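Hi all,

It's November, so you get the long update. I've tried to keep this one readable (the last one had four spreadsheets in it and I'm told only one of them got opened, fair enough). This covers the household handling project, the second stretch of the grant, up to the end of last month.

## The short version

We promised you 1,000 usable demonstrations by the end of the grant. We have 804. That's a little ahead of where the plan said we'd be, and I'm pretty happy with it, especially given how slow the first month was! Money is fine. The schedule is mostly fine, with one wobble I'll get to. There's one thing I need a yes or no on, and it's at the bottom under its own heading so it doesn't get lost.

## What we've been recording

The first stretch was all tables. Flat, hard, well lit, everything at the same height, and the Gonero policy (that's still what we're calling the model, after the old project folder) got decent at it quickly. Then we tried it on a couch in the Sillville apartment and it was a mess. It would come in too low, push the cup into the cushion, close, and lift nothing. Soft surfaces give a little when you touch them, and the model had never seen one give.

So this stretch went mostly to seats, beds and other squashy places, with ordinary clutter left around the target. We use the hand-held grippers for all of it. You hold one in each hand, do the task the way you'd want the robot to do it, and the wrist view plus the finger opening get saved together. A new person can be recording after a short practice run, which I still find kind of amazing compared with how we used to do this by teleoperation. Those sessions wore everybody out.

Cups turned out to be the hardest object and also the most useful one. Metal ones in particular. The inside reflects whatever is nearby, the rim goes bright or dark depending on the lamp, and the early model kept mistaking a highlight for an edge. We now record each cup task with the lights changed between runs, and with snack packets and other small stuff close enough to the cup that the fingers have to come in carefully.

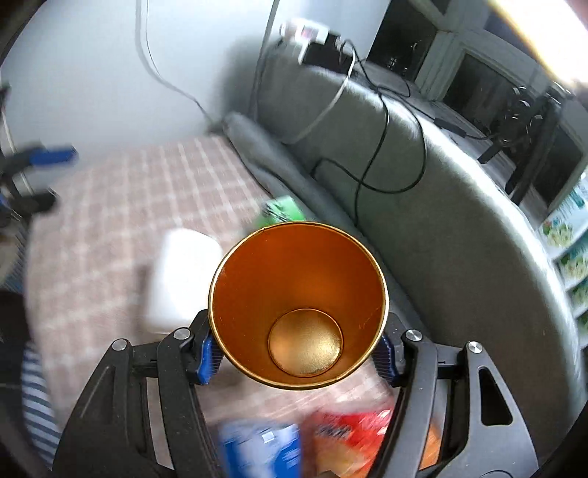 *Cup held upright between the finger pads, over a checkered cloth with packets close by. Sofa setup, wrist view.*

The cloths have been a good cheap addition, by the way. A plain seat gives the model almost nothing to judge distance from, and a printed grid gives it a lot, so we swap between patterned and plain to make sure it doesn't lean on the grid too hard. I bought a stack of them for less than one lunch order.

## Where the recordings came from

We've used three places so far:

- **Sillville**, the apartment. Most of the couch and bed work. Small rooms, which is great for variety and bad for elbows.
- **Fuentealba**, the house we rent by the day. Kitchen and dining tasks, a few shelves.
- **Prarncombe**, our own office. Retakes and calibration, plus a corner we furnish differently every couple of weeks.

I'd like a fourth. More on that below.

## What we threw out

On top of the 804, we recorded another 141 demonstrations that didn't make the cut. I want to be upfront about these because they cost real hours.

The biggest group is tracking loss. If you swing the gripper fast past a blank wall, the software loses its place and the path comes out with a jump in it. We can repair small jumps. Big ones go in the bin. The next group is blur, mostly evening sessions where we were relying on one lamp. Some blur is fine and we keep it on purpose (a real robot's wrist camera smears too), but if you can't make out the object at the moment of the grasp, the model isn't learning anything from it.

Then there's a smaller pile I'd call "person got clever." Somebody nudges the object with a knuckle, or steadies the cushion with a hip. Works great for a human! Useless for us, and honest to goodness hard to spot on review. We've changed the instructions so that if you touch anything with something other than the fingertips, you stop and start over.

The reject rate was worse in the first half of this stretch than the second. Slower approaches and a second lamp did most of that.

## Does the model get better?

Yes, on the things we fed it. We retrained after the couch batch went in and ran the same set of cup pickups on the test arm at Prarncombe. Before, it fumbled most of the soft-surface ones. After, it got 18 in a row before it dropped one, and I may have cheered loud enough to bother the people downstairs.

Please don't read too much into that number. It was one cup, one seat, and lighting we control. With a cup it hadn't seen before it still hesitates, and when packets are leaning right up against the rim it sometimes grabs a packet along with the cup. Putting things down is also weaker than picking them up. It lets go a touch early, which you don't notice on a table and definitely notice on a cushion.

Next batch is weighted toward placing for that reason.

## Schedule and money

The wobble: labeling is behind recording. We can collect faster than we can review, and right now there's a backlog of raw clips from Fuentealba that haven't been looked at (none of those are in the totals above). I've moved some of my own week over to reviewing, and I've stopped booking evening sessions until we catch up. I expect we will before the holidays.

Spending is on plan. We came in under on equipment, mostly because the finger pads are lasting longer than I budgeted for. We went over a bit on room rental. They more or less cancel out.

## What's next

- Clear the review backlog
- Record placing tasks on soft seats, with and without a cloth
- Add more cups, including some with handles (we've been avoiding handles, I admit it)
- Retrain and rerun the same pickup test, then a harder one with clutter touching the cup
- Write up the recording instructions properly so they can go out with the dataset

## The thing I need from you

Can I move the leftover equipment money into rental? I'd like to book a fourth home for the final stretch, ideally one with big windows and daytime hours, as we're short on natural light. It doesn't change the total. If I hear back before the end of the month I can hold the place I've been looking at, and if the answer is no, we'll do the remaining recordings at Sillville and keep rearranging the furniture.

Happy to get on a call, or come by with the grippers if anybody wants to try them. Mornings are best for me, any time after 9:30.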